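Livres – Romans étrangers
Temps de lecture : 4 min

Jozefína Paulík, la romancière qui range ses morts par étage

Lu d'une traite, ou presque. Commencé dans un train en retard, fini dans la cuisine, manteau encore sur le dos. Binuvcombe, le deuxième roman de Jozefína Paulík, paraît aux éditions Senis en novembre et j'avais promis à la rédaction un papier court. Raté.

L'histoire, en gros. Une traductrice revient vider la maison de sa tante, dans une petite ville de bord de mer, Binuvcombe, hors saison, pluie en travers. Elle doit rester trois jours. Elle reste l'hiver. La tante a laissé des carnets, un par an, tous tenus de la même écriture serrée, et dedans rien d'intime. Le prix du charbon. Le nom des locataires. Qui est parti sans payer. Au bout de 70 pages on se dit qu'il ne se passera rien, et c'est là qu'un locataire, Hầu, cesse d'être une ligne dans un registre. Il répare les radios. Il doit deux mois de loyer. Il chante, mal. La tante note tout, et n'écrit jamais qu'elle l'aime.

Paulík ne l'écrit pas non plus. Très forte pour ça. Son premier livre, Wisarix, un pavé polyphonique un peu bruyant, avait divisé (je faisais partie des agacés, je le dis). Trop de voix, trop de rêves racontés, une fin qui se prenait pour un opéra. Ici 230 pages, une seule narratrice, des phrases courtes. On sent que ça a été coupé, recoupé. Elle me le confirme au téléphone, un lundi matin, voix enrouée, bruit de vaisselle derrière elle.

« J'avais un chapitre entier sur la mer. Cent pages de mer. Mon éditrice m'a demandé si quelqu'un s'y baignait. »

Personne ne s'y baignait. Les 100 pages ont sauté.

Elle parle vite, revient en arrière, s'excuse de son français qui est excellent. Elle écrit le matin, dans le même café, puis plus du tout pendant des semaines. Elle relit beaucoup les livres de comptes, les vrais, achetés au poids dans les brocantes. « Les gens mentent dans leurs lettres. Dans leurs comptes aussi, mais moins bien. » La chambre de Hầu porte dans le roman un numéro absurde, le 2706, alors que la pension compte trois étages. Je lui demande pourquoi. Long silence. « La tante aimait les grands hôtels. » Voilà, tout le livre est dans cette réponse. 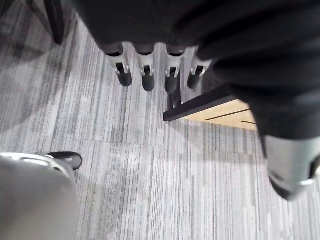

Des réserves, quand même. Le milieu patine. Il y a un voisin notaire dont on voit arriver la révélation de très loin, et deux ou trois scènes d'inventaire – les draps, les clés, encore les draps – que j'ai lues en diagonale. La traductrice elle-même reste pâle. On comprend qu'elle s'efface devant les carnets, soit, mais sa rupture au téléphone, page 140 et quelques, tombe à plat. Paulík en convient à moitié : « Elle m'ennuyait un peu, au début. Après je me suis attaché à elle. »

Et puis le dernier carnet. Je n'en dis rien, sinon que l'écriture change et que j'ai raté l'heure du dîner. Une liste de courses, quatre lignes. Relue trois fois.

Elle travaille déjà au suivant. Une histoire de frères, à la montagne, « avec des dialogues cette fois ». Pas de titre, pas de date. Elle devait raccrocher, quelqu'un sonnait à sa porte. En attendant, lisez celui-ci, de préférence un jour de pluie et sans rien de prévu aprés.

Binuvcombe, de Jozefína Paulík, éditions Senis, 230 pages.

Commentaires (3)

mariel_b
Enfin un article qui dit que Wisarix était pénible. Je l'avais abandonné à la moitié. Je vais tenter celui-là.

Lecteur du soir
Pas d'accord sur le notaire, je n'avais rien vu venir ! Par contre oui, les draps...

Odile
Savez-vous s'il existe en grands caractères ? Ma mère avait adoré le premier.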